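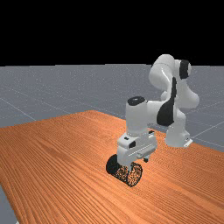
Zeleke Projects
Home Shows Studio notes Print swap About
Search this blog Go

Last updated 3/1/24

OK so quick one, I have a train at four and the bag isn't packed. But if I don't write up the Sabina Mondal show today I won't do it at all, I know myself.

It's at Stimik, the upstairs space above the frame shop. Not the old Stimik with the terrible stairs, the new one with slightly less terrible stairs. Cyanotypes and a handful of gelatin silver prints, mostly river stuff. Mud, reeds, a pump house. The show is called Flullby, which I assumed was a made-up word, and it's the village where her grandmother rented a house for one summer. There's a map by the door. Small place. One road in.

I went twice. First time was the opening, which was a mistake as always. Too many coats. You can't look at a blue print over someone's shoulder while they talk about parking. Second time was Tuesday just after they opened and I had the back room to myself for most of an hour, with the radiator ticking.

What I liked. The big ones in the back room, five of them, hung low. Really low, like the bottom edge is at your knee. Barnabás Pálfi did the hang and I'd bet money that was his call, he did the same thing with the charcoal drawings at Hela last spring and people complained then too. I think it works here. You lean down into them. The river is down there so you lean down to it. My back disagreed by the end but fine.

She coats the paper by hand and leaves the brush edges showing, and I know, everybody does that now, it's nearly a tic. Hers are different in that the strokes run the wrong way. Up and down on a horizontal print. So the water has this vertical drag in it, like rain or like a bad TV signal. I stood at the one called Sluice, Evening for ages trying to decide if I liked it. Still don't know. Went back to it three times though so that's probably an answer.

What I didn't like so much. The gelatin silver prints. They're good! Clean, sharp, very correct. But put next to the blues they look like they came from another show, or from a portfolio review. One of the pump house is lovely and could have hung alone. The rest I'd have left in the drawer. Sabina if you're reading this, sorry, you did ask.

Also the wall text. Oh the wall text. Someone has written "interrogates the liquid archive" and I'd like five minutes with that person. The pictures are of a river. Her grandmother swam in it. She says so herself, in plain words, in the little folded booklet on the desk, and the booklet is so much better than the wall. Take the booklet. It's free, or it was when I took mine.
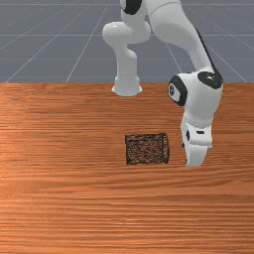
Prices, seeing as two people already emailed me to ask. The small cyanotypes are 78 framed, which is nothing, that hardly covers the glass. The big ones are 2,000 and not framed. I think the gap is odd and I said so to Barnabás and he shrugged and said the small ones are for neighbors. I did like that. I bought a small one. Reeds, bottom left a bit of wire fence, you wouldn't notice it at first. It's going in the hallway where the calender was.

He also told me the order of the back room got changed the night before the opening. It was meant to go upstream to downstream, like on the map, and then Sabina walked in and said no, put them in the order I printed them. So now it jumps about. Weir, then source, then the wide flat part by the bridge, then back up. I'd noticed it jumped and figured it was by tone – darkest at the window end, palest by the door. He hadn't noticed that himself and went off to look. So who knows. Maybe her chemicals were getting tired.

Somebody asked at the opening how long the exposures were and she said "a cup of tea, or two in March." Which I've written on the wall over my own sink, where I've had not much luck with blue anything this winter. The sun just isn't there. I got one decent print out of the whole of January and then dropped it face down in the tray and it stuck to another one. Both gone. I've been using the cheap watercolor paper and I think that's half my problem, it pills when you wash it. Sabina uses something heavier, I forgot to write the name down. Will ask.

Practical bits:

Stimik is open Wednesday to Saturday normally but they're doing extra days for this one, check the door or ring them. The bell on the left is the one that works. Bags go under the desk. It's cold up there in the mornings, keep your coat on. The front room gets hard light off the street until lunch and the glass goes to mirror, so go in the afternoon for those, mornings for the back.

She's giving a talk too, 6 pm on the last Thursday of the run. No slides she says. She's bringing the contact negatives and a lamp and you can pick them up and hold them, which I'd go for even without the talk. I'll be there if the trains behave.

Hela next. They've got a group show of woodcuts and I've heard good and bad. More bad. I'm going anyway, there's one printmaker in it I've followed since her lino days and I want to see how the new ones look at full size, the phone doesn't do them any favors. Will try and write that up properly, with actual notes, not on the back of a reciept like this one.

Print swap people – I have your envelopes, I haven't forgotten, they go out when I'm back. Two of you didn't put a return address. You know who you are, or maybe you don't. Email me.

Right, bag.

Older posts Newer posts Back to top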